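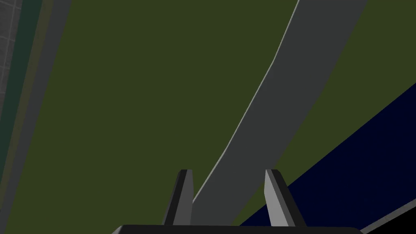
Para Chantelle Pillay, quem regista a sua passagem por um café ou por uma biblioteca deve poder decidir quem vê esse registo, e durante quanto tempo. A observação foi feita na apresentação da versão 2 da Plaltik, a aplicação de partilha de localização desenvolvida pela Astach, que fica disponível em Plurkdale a partir de outubro.

A nova versão permite limitar cada registo a um grupo de contactos e silenciar as atualizações de amigos mais ativos sem os remover da lista. As notificações passam a ser agrupadas num único resumo, enviado às 19h00.
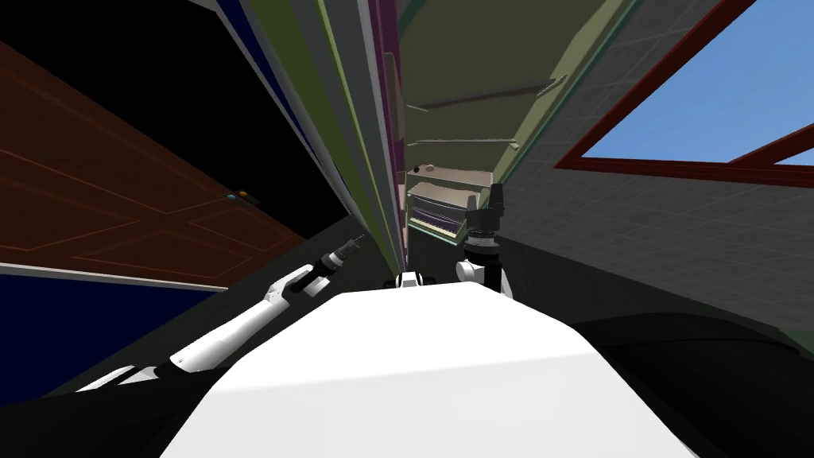 Imagem gerada por computador. Créditos: Astach

O período de testes envolveu 4000 utilizadores e 200 estabelecimentos aderentes. Destes, 80 mantêm ofertas próprias para clientes frequentes – descontos, reservas antecipadas ou acesso a eventos.
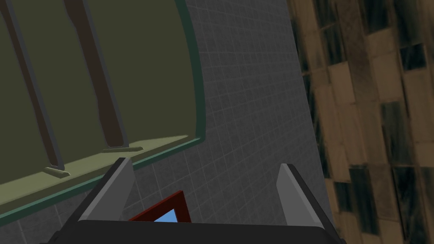
Títulos locais com novas regras

O título de visitante principal de cada local passa a ser atribuído por mês. «Quem chega agora à aplicação tem as mesmas condições de quem a usa desde o início», afirma Jarmo Ruotsalainen, diretor de produto da Astach.

Os registos anteriores são conservados no perfil e podem ser exportados ou apagados a qualquer momento. 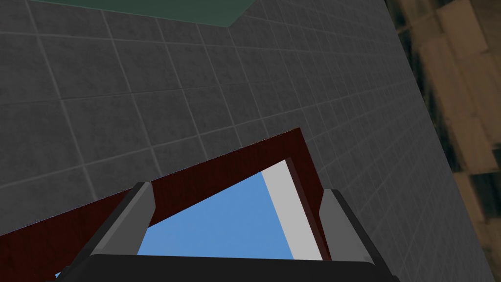
Ladrilhos cinzentos-escuros em imagem gerada por computador. Créditos: Astach

A atualização é gratuita para os atuais utilizadores.

Contacto para a imprensa: Ruxandra Ilie, Gabinete de Comunicação da Astach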